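Marar gear task – FAQ for people recording demos

Page updated Jan 13, 2018. Older answers from July are gone, don't go by your printout.

What are we collecting?
Examples of the arm putting a gear on its shaft so it meshes with the one next to it. You drive, the arm follows, everything gets logged. The learner trains on the logs.

How many so far?
3,819 attempts kept, 214 thrown out. Mostly thrown out for bad timestamps, not bad driving.

How long is one episode?
Ten seconds is plenty for most people. No prize for speed. Jerky fast ones are worse than slow ones.

I missed the shaft. Do I delete it?
No. Back off, try again, keep recording. Recoveries are some of the most useful stuff we get. Mark it "retry" when you save. Delete only if the log itself is broken.

The teeth won't line up. Push harder?
Please don't. Ease off, turn the gear a hair, go in again. If it's still stuck after 2 tries, end the episode and mark it "jam".

Where do I grab it?
By the hub. Fingertips closed on the raised part in the middle, not on the teeth. Grabs on the rim slip when you turn, and then the model learns to slip too.

Can I start every episode from the same pose?
Better not. Move the start around a bit – higher, lower, further out. Same start every time and the policy falls apart the minute something shifts.

Do the square markers matter?
Yes. They're on the gripper body, the tracking reads them. Don't peel, don't write on them, wipe with a dry cloth only. If one is lifting at a corner tell the Clenberg bench before you record anyting.

Which views get saved?
Wrist camera and the fixed one. Check both previews before you hit record. Fodine (the recorder) will happily save a black video and not say a word.

What does a good grip look like from the fixed camera?
Both tips on the hub of the smaller gear, fingers coming together in a narrow V, shaft in view on the far side.
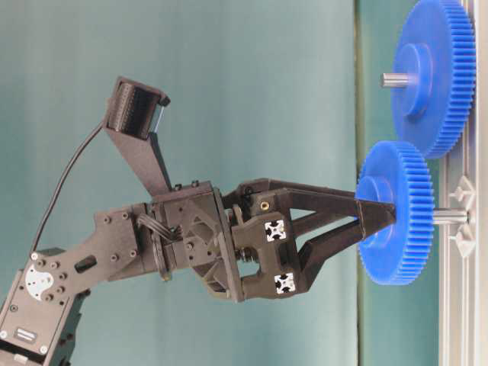
Where do the files go?
Hurkodia share, one folder per session. Dont rename the episodes, the labels are matched on file name. Upload before you leave – the local disk gets wiped overnight.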